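Kesanholm Robotics Forum > Student Projects > Uni and TAFE teams

Thread: Bowl onto rack task, how many demos before we train? 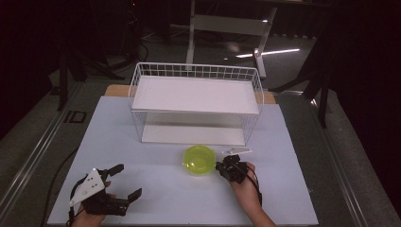 gumleaf_servo wrote:
Hi all, second-year mechatronics here, and our team of four has picked "put the dishes away" as the semester project. We're collecting demonstrations with the handheld grippers and then training a policy on them, and I've been put in charge of the data side (I missed the meeting, so fair enough). The target is 100 demos by the end of November. I've set the table up with one yellow-green bowl in front of the two-level white wire rack, a gripper in each hand, and the right one comes in at the edge of the bowl while the left stays well out of the way with its jaws open. The job is bowl onto the upper shelf. So far we've got 40 demos, and my teammate reckons we should train now and see what we get. I want to finish the lot first. Who's right? Also, any tips on the bowl itself would be great, it's see-through and I'm a bit worried about that.

Posted 4:15 pm

wombat_torque wrote:
Train now! Seriously, train on the 40. We did the Ramasamy Cup last year and sat on our data until we had the full set, then found out our gripper width was being logged upside down. Every single demo. Open was closed and closed was open. We'd have caught it in an afternoon if we'd run even one rubbish policy at the start.

Posted 4:32 pm

PoutineKinematics wrote:
Going to disagree with wombat a little. Catching a logging bug doesn't need a training run, you just replay a few episodes and look at the plots. What you learn from a policy trained on 40 is mostly that it's a bad policy, and then the whole team gets gloomy and starts fiddling with the learning rate. Ask me how I know.

My bigger question is what the left hand is for. If it's parked with its jaws open for the whole demo, you're teaching a two-arm policy that one arm does nothing. Fine if that's the task, but then why not collect it one-handed and save your wrists?

Posted 5:06 pm

gumleaf_servo wrote:
Good question, and I did leave that out, sorry! Stage two is a handover. Bowl starts on the left, left picks up, passes to the right, right puts it away. We wanted the same two-gripper format for both stages so we didn't have to redo the pipeline. The left does wander a bit between demos, depending on who's collecting. Is that bad?

Posted 5:20 pm

wombat_torque wrote:
Wandering is fine, I'd even do it on purpose. If it always sits in the one spot the policy gets very attached to that spot.

Posted 5:24 pm

PoutineKinematics wrote:
Wandering on purpose is fine. Wandering because one person rests their elbow on the table and another one doesn't is a different kettle of fish, because now the left pose tells the network who's holding the grippers, and each of you probably grabs the bowl differently. Log the operator name with each episode if you aren't already. It costs you one extra column.

Posted 5:41 pm

arvo_actuator wrote:
Jumping in on the see-through bowl. If you're using RGB only you'll probably be OK, ours was. The trouble came when we tried depth, which put holes all over the plastic. What I'd look at is the colour against the tabletop. A yellow-green bowl on that pale blue-white top is a decent contrast, and I'd leave it. We had a clear bowl on a white sheet (genius) and even I couldn't find the rim in the footage.

Other thing: the upper shelf has that railing around the back and sides. Are you lowering the bowl from above or sliding it in over the front? Pick one and write it down, or you'll get half and half and the policy will go straight down the middle and clip something.

Posted 7:10 pm

gumleaf_servo wrote:
Oh no. We are absolutely half and half. I come in over the front and my teammate drops it from above like he's docking a spaceship. I'll bring it up at the lab tomorrow.

No depth, just RGB. Glad to hear the colour's OK, it was the one they had at Grelen and I wasn't going back.

Posted 7:18 pm

arvo_actuator wrote:
Front approach gets my vote, with a low lift. Less height for it to fall from when it lets go early, and it will let go early.

Posted 7:25 pm

PoutineKinematics wrote:
From above gets mine. Coming over the front, the fingers end up blocking the wrist view right when you need to see the shelf. I went through 796 episodes from the Iletti club's dish set over the winter, and the over-the-front ones were the messiest placements by a mile.

Posted 7:52 pm

arvo_actuator wrote:
Iletti used a much deeper rack though? I don't think you can carry that across.

Posted 8:03 pm

PoutineKinematics wrote:
Deeper, yes. Still think the view problem is the same. Happy to be proven wrong, run 8 of each and compare.

Posted 8:11 pm

gumleaf_servo wrote:
OK, I can do 8 of each before class, it's a quick task. Plan for tomorrow is operator column first, then the two approaches, and a replay check on the gripper widths because wombat has frightened me. Will post the plots here once I've worked out how to attach them.

Posted 8:30 pm

wombat_torque wrote:
Check which way is open!!

Posted 8:34 pm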